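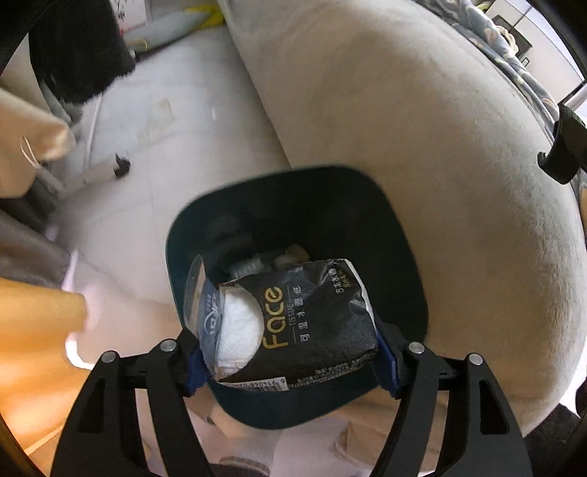 The Curing Jar

The jar cost more than my first car payment, and Corrado Orlandini put it on my counter like he was handing me a baby.

"It's called the Kindach," he said. "Don't open it yet."

I hadn't been going to. It was a glass jar with a thick gray lid, and on top of the lid was a little screen showing a number that didn't change. I had been buying flower for the Presa shop for long enough to have seen the magnetic grinder, the singing bowl for seedlings, and a man who wanted to rent us a crystal by the month. I kept all their business cards in a drawer under the register. When the drawer stuck I used the crystal man's card to free it.

"What does the number mean?" I said.

"That's the terpene index."

"Index of what?"

He smiled at me. He had good teeth and a scarf he never took off indoors. "Your customers open a bag of flower on day one, it smells wonderful. By February it smells like a barn. You agree?"

"Some of them say it smells like a barn on day one."

"With the Kindach you put the same flower in, you close the lid, you wait two weeks, and it comes out better than it went in. Stronger, too. People cry."

"They cry?"

"One man cried. He had a grower's license, so he knew what he was smelling."

Guido Zuccaro, who owned Presa and signed my checks, had come out of the back by then with his reading glasses pushed up in his hair. Guido had wanted to believe in things ever since his divorce. He leaned down and looked at the screen on the lid, and I could see him falling for it.

"How does it work?" he asked.

"It breathes," said Corrado.

"So does a paper bag," I said. Guido told me to go check on the delivery.

There was no delivery. I stood in the alley for a while next to the recycling, and when I came back in they were shaking hands. The invoice was on the counter. Three thousand and thirty-seven dollars, written as 3037 with no comma, for a case of jars and something called onboarding.

I asked Guido what onboarding was.

"He comes back and explains it," Guido said.

"He just explained it."

"He comes back and explains it to the customers, Rosalba."

I put the invoice in the folder and went to find the sale stickers, because I had a feeling we would want them.

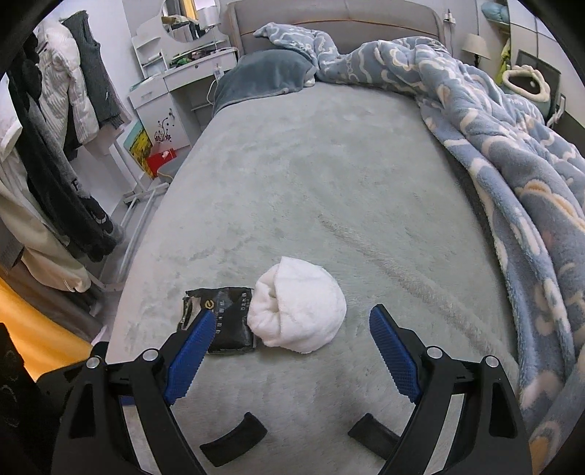 What Went In

I should say that I don't mind a good jar. My aunt kept everything in jars. If you dry your flower slowly, trim it, put it in clean glass, open the lid every day at first and then less often, you end up with something decent. It's boring work and there's no screen involved. I have told customers this for years and watched their eyes slide over to the shelf with the gadgets on it.

So when Guido asked me to set up the display, I did, and while I was at it I set up another one in the stockroom that he hadn't asked for. I took flower out of one bag, batch 1134 from the Fuentealba farm, which is good steady stuff grown by people who answer their phone. Half went into a Kindach. The other half went into a pickle jar I had brought from home and boiled. Same shelf, same dark corner behind the mop. I opened both of them when I came in and closed them both after I'd hung up my coat.

Liliana Pagano caught me doing it. Liliana worked the register in the evenings and was studying chemistry in the daytime, or had been, it depended on the semester.

"Which one's the control?" she said.

"The pickle jar."

"Does it still smell like pickles?"

"Smell it."

She put her nose right in. "A little."

"Then it's a little bit of a control."

She laughed, but she took the marker out of my apron and made me do it properly. She said if I was the one sniffing, I couldn't be the one who knew. On the last day she would put the flower into plain dishes with nothing on them but a colored dot, and she'd write down which was which and keep the paper at home. I said that seemed like a lot of trouble over a jar. She said it was the same amount of trouble as being wrong.

Meanwhile the display jars were doing well. People came in and touched the lids. The number on the screen had started to move, up a little in the morning and down a little after lunch, and Guido began mentioning it to customers the way you'd mention a cousin who had gotten into medical school. A woman in a yellow raincoat bought two. A regular of ours, who has smoked the same thing every night since the law changed and never once remarked on it, took his Kindach home and came back to say his evenings had opened up.

"Opened up how?" I asked him.

He thought about it. "I noticed the couch," he said.

I wrote that down on the back of a receipt. I don't know why. I had started keeping notes by then, mostly things people said, and when I read them over at night they looked like the kind of thing you could print on the box.

One evening the heat went out in the shop. I came in with my coat on and looked at the display, and all the numbers had dropped, every one of them, the full jars and the empty ones. Then the repairman got the furnace going and they came back up together. I stood there with my hand on the radiator, watching.

I called Corrado.

"It's a thermometer," I said.

"It's an index," he said. "Temperature is one input."

"What's another?"

He said there was somebody at Clerkov, the company that made the lids, who could speak to that. He gave me a number. I left a message for a Lucrezia Messina in technical support, and she called me back while I was eating lunch, and she was very nice. She asked me to read her the tiny print from the underside of the lid. I read it to her. There was a pause.

"We make those for aquariums," she said.

I asked if an aquarium had a terpene index.

"I wouldn't think so," she said. "What's a terpene?"
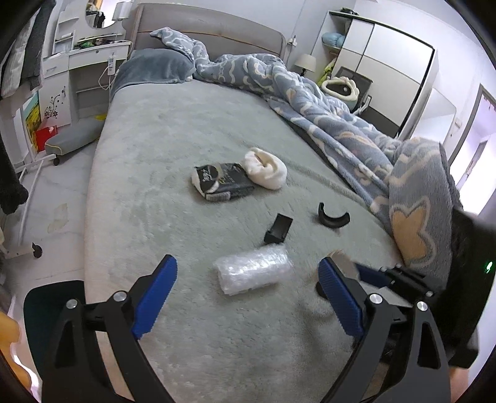
Presa Staff Writing Circle - Fiction Page

The last day of my test was Jan 19, 2025, and it was snowing, and Guido insisted on making a thing of it. Liliana had told him. She said she hadn't meant to, she had been asking him for a second set of dishes and it came out.

He took it better than I expected. He put a cloth on the stockroom table. He invited the woman with the yellow raincoat and the man who had noticed his couch, and he invited Corrado, who came in his scarf with a bag of oranges, shook everybody's hand, and told me he admired my rigor.

"I talked to Lucrezia Messina," I said.

"Wonderful woman," said Corrado.

"Have you met her?"

"Not in the sense of meeting."

Liliana brought out the dishes, a red dot and a blue dot, and we went around the table. Nobody was supposed to talk. The raincoat woman shut her eyes and breathed like she was at the doctor's. The couch man smelled red, then blue, then red, and then for some reason his own sleeve. Guido took the longest. He kept going back, and I felt bad for him, because he had the look of a person trying to hear a song through a wall.

I smelled them too. I had been so sure, for two weeks, that they would be the same. I had been looking forward to it. I'd practiced a face.

They weren't the same. Blue was flat, like hay, like the inside of a shoebox. Red had everything in it, the pepper and the lemon peel and that damp green thing the Fuentealba flower gets when it's been treated right. I went back and forth and it didn't change. I put the dish down and looked at Corrado, who was peeling an orange, and for the first time since he'd walked in I wondered if I might have been a jerk to him.

We wrote our picks on slips. Everybody wrote red.

"Well," said Guido. He had gone pink. "Well, there you are."

"There you are," said Corrado, and passed him a piece of orange.

Liliana got her paper out of her coat. She unfolded it, and then she turned it around, as if it might say something else from the other side.

"Red is the pickle jar," she said.

The furnace came on. The couch man asked if that meant he could get his money back, and the raincoat woman said that in her opinion a person had to allow for the pickles, that the vinegar might have done something, had anybody looked into that? She said it to me, but Corrado was the one who put down his orange.

"Vinegar," he said.

"No," I said.

"Just in the glass. Just a memory of it."

"No, Corrado."

"What kind of pickles were they?"

Guido was already looking at me. They were all looking at me, even Liliana, who should have known better, with her chemistry. I told them it was probably the lid. The gray lid never sealed right, you could turn it with one finger. I told them one test with one bag didn't prove anything, and that if they'd set out to buy a bad jar they could have gotten it at the hardware store for fifteen dollars. I said all that, and I watched it go by them like a bus that wasn't theirs.

"Dill," I said at last. "They were dill."

Corrado wrote it down.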